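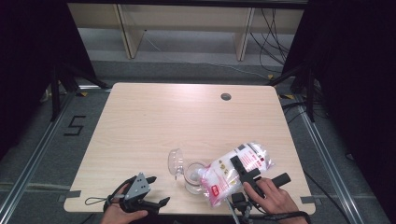 A bag held over the glass cup, lid off to one side.

Drenach, December 30, 2022 – Can a machine do your kitchen chores yet? I run Renura, and my answer is not quite! 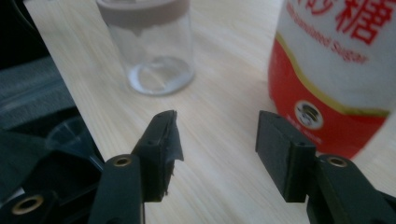

Refilling jars is the chore I get asked for most. Granulated sugar sounds easy, but pouring it neatly into a clear jar is fiddly work, and we've given it 36 more sessions – the next update comes in May.
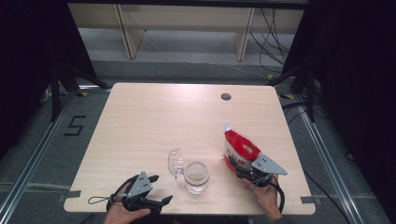 Red and white bag gripped, jar open.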